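Holliden Asks Buyers to Stop Taking "Safe Grip" Claims at Face Value
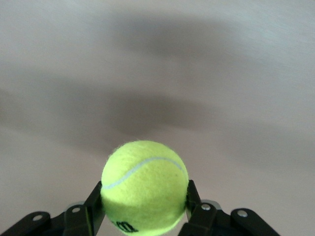

1 min read

Holliden, an independent test house for workplace automation, today published a checklist for companies buying robot grippers. It runs to 2 pages and leaves out the phrase "safe by design."

The firm reviewed 299 sales sheets for two-finger grippers. Of those, 90 gave a maximum grip force with no word on how it was measured.

"A tennis ball between two fingers makes a nice demo," said Thitima Klinhom, head of testing at Holliden. "It gives when you squeeze it. I'd like to see the numbers for something that doesn't, and for a hand that got in the way."

The checklist asks sellers to state the force at the fingertips, the speed at contact, and what the gripper does when power is lost. It also asks who ran the test. Buyers are told to repeat the measurements on their own parts, after installation and again after any change of fingers.

Holliden doubts that a voluntary checklist will fix much. "We've seen good-practice labels come and go," said Wilson Ríos, who drafted the text. "A sticker doesn't measure anything."

Gripper maker Grerker has agreed to fill in the form for its current range. Omudon declined.

The checklist is free on request. Holliden will take questions from buyers and press by phone on Tuesday at 2 p.m.

Press contact: Lesego Mokgethi, Holliden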